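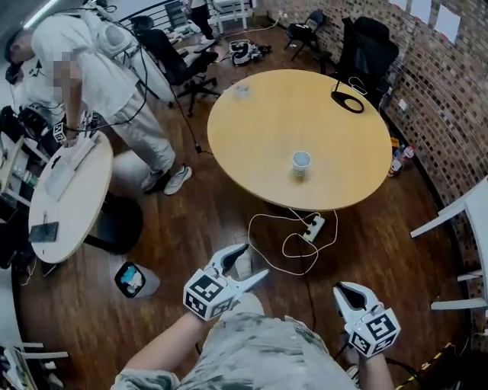

Evangelia Sotiropoulos

## About Greltis

Greltis builds the Ninura hand-held gripper and records handling tasks with it. A person holds a gripper in each hand and does a job the way they would normally do it, and the recordings are used to train robot arms to do the same job. Our customers mostly pack, sort or load small goods. We work in Levport, in a building with a curved brick wall that has never been any use for shelving.

Spyros Gkikas and I started the company. Spyros does the mechanical design and most of the soldering. I run the recording sessions and answer the mail. If you write to us, you will get me first.

### What happened in August

Customers ask about this, so it has a place on this page.

In August an arm running on our recordings failed at Tseng, a packing firm we had worked with from the beginning. The arm was supposed to pick up a cup, close, lift and move it to a tray. It closed late. The fingers pushed the cup into the side of the tray, the tray slid, and the arm kept going until an operator hit the stop. No one was hurt. Tseng lost an afternoon and a tray guide, which we paid for.

We first blamed the arm, and we were wrong. The set we had delivered held 1,062 recordings. Spyros went back through them and found more than 600 in which the right gripper reported its jaws as open for a moment after they had started to close. The cause was a connector. When the cable pulled sideways at the handle, the contact lifted and the last good reading was repeated until it came back. Our software treated the repeated reading as real. 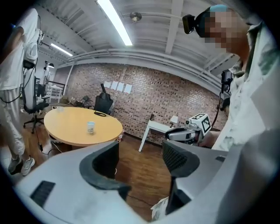
*Hand-held grippers in use in our recording room, Levport.*

### What we changed

The Ninura now has a clamp where the cable enters the handle, so a sideways pull is taken by the case and not by the contact. If a jaw reading repeats for 60 milliseconds while the hand is moving, the session stops and the recording is thrown out. We delivered a new set to Tseng without charge. The old one has been withdrawn, and any customer who had part of it has been told.

We also stopped letting the person who made a recording be the one who approves it. That was my arrangement and it saved time – it also meant that I was checking my own work.

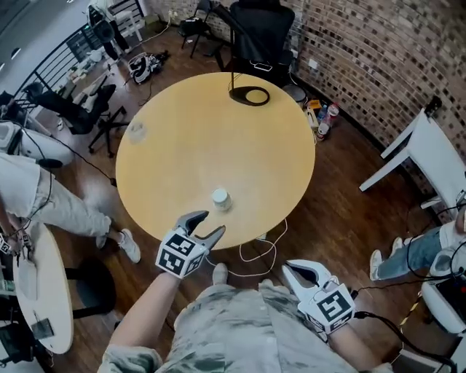 Floor safety is the part we are still working on. The connector fault made us look harder at everything a cable can do, including what it does to people. Someone wearing a head camera and holding two grippers is watching the cup on the table and has little attention left for their feet. A tangle of white cables on the floor just below the table edge, right between the grippers, is the sort of thing we now write up as a finding. We are moving power for the recording tables overhead, one table at a time. Until that is finished, any session can be stopped by anyone in the room, and whoever stops it does not have to give a reason first.

### Working with us

Before a first order we ask to see the job as it is done now, by the people who do it. We will also ask where your stop button is and who can reach it. With each set we send the list of recordings we rejected, along with the reason for each.

The full report on the Tseng fault, with Spyros's drawings of the old and new connector, is available to any customer on request.

Page last revised Sat 23 October.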